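Drucken
Seite per E-Mail senden

Kapitel 2
Kleine Teile auf dem Arbeitstisch: Zahnräder, Ringe, Scheiben

Wer ein Getriebe zusammensetzt, arbeitet die meiste Zeit nicht am Getriebe, sondern am Tisch. Dort liegen die Teile, dort werden sie geprüft, gedreht und in die richtige Reihenfolge gebracht. Dieses Kapitel behandelt die Vorbereitung des Arbeitsplatzes und die Teile, mit denen in den Übungen gearbeitet wird. Die Montage selbst folgt im nächsten Kapitel.

Die Übungen gehen auf einen Lehrgang zurück, den Ruth Huaranga und Rigoberto Chambi für die Lehrwerkstatt Bedoya geschrieben haben. Der Übungssatz Clivari besteht aus Stirnrädern, Distanzringen, Wellen und einer Grundplatte. Er wird in vielen Gruppen mehrere Jahre lang benutzt, und fehlende Teile fallen oft erst beim Zusammenbau auf. Vor jeder Übung wird der Satz deshalb mit der Stückliste verglichen.

Die Tischfläche soll matt sein. Auf glänzenden Platten spiegelt sich die Deckenleuchte, und die Zahnlücken sind schlecht zu erkennen. Für helle Teile eignet sich ein dunkler Untergrund, für Teile aus blankem oder brüniertem Stahl eher ein heller. Die Arbeitstische in Bedoya sind 900 mm hoch, was für das Arbeiten im Stehen gedacht ist.
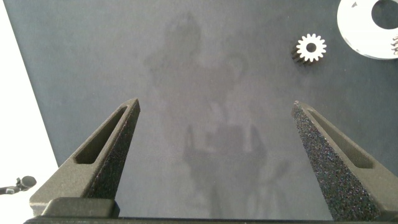
Beim Auslegen bleibt zwischen den Teilen so viel Platz, dass man jedes einzeln fassen kann. Zahnräder liegen flach auf einer Stirnseite, niemals auf den Zähnen. Ringe und Scheiben werden nicht gestapelt – dünne Scheiben haften leicht aneinander und werden dann doppelt eingebaut.

Ein Stirnrad wird durch wenige Angaben beschrieben: Zähnezahl, Modul, Zahnbreite und Durchmesser der Bohrung. Der Teilkreisdurchmesser ergibt sich aus Modul mal Zähnezahl. Die Bohrung muss zur Welle passen, mit dem Spiel, das in der Zeichnung angegeben ist. Bei Ringen und Scheiben genügen Außendurchmesser, Innendurchmesser und Dicke.

Giuliana Usuga empfiehlt, die Maße vor dem Messen zu schätzen und beide Werte in die Tabelle einzutragen. Das übt den Blick und deckt Ablesefehler am Messschieber auf. Die Tabelle dazu steht im Arbeitsheft unter der Nummer 828.

Drucken
Seite per E-Mail senden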